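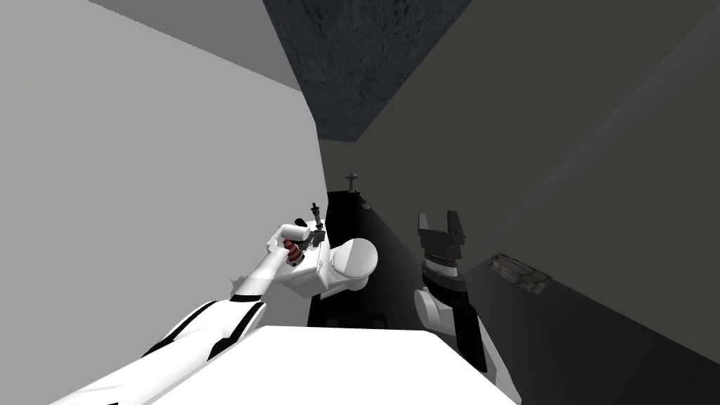

Dos brazos en el simulador del club de robótica de Fameck.

Inicio Reportajes Ciencia Agenda Suscripción

El club se reúne los sábados en un aula de la segunda planta. Son 12 alumnos y preparan la prueba virtual del torneo Dranholm, en la que dos brazos comparten una mesa y hay que programarlos a la vez.

Aranka Fodor, profesora de tecnología, repartió el trabajo en diciembre: un grupo escribe las trayectorias y otro revisa los choques. «Al principio los brazos se estorbaban todo el rato», cuenta. Helmi Jääskeläinen, de 16 años, se ocupa de la vista desde la pinza y ajusta la apertura de los dedos antes de cada aproximación.

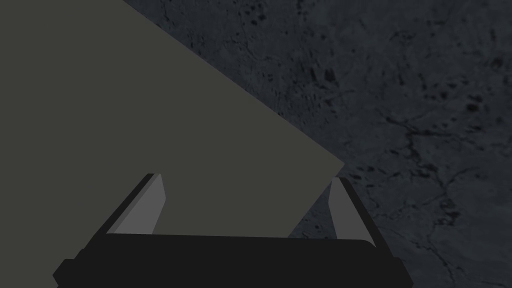

Una final a distancia

Cada equipo envía su código y dispone de 22 minutos de simulación.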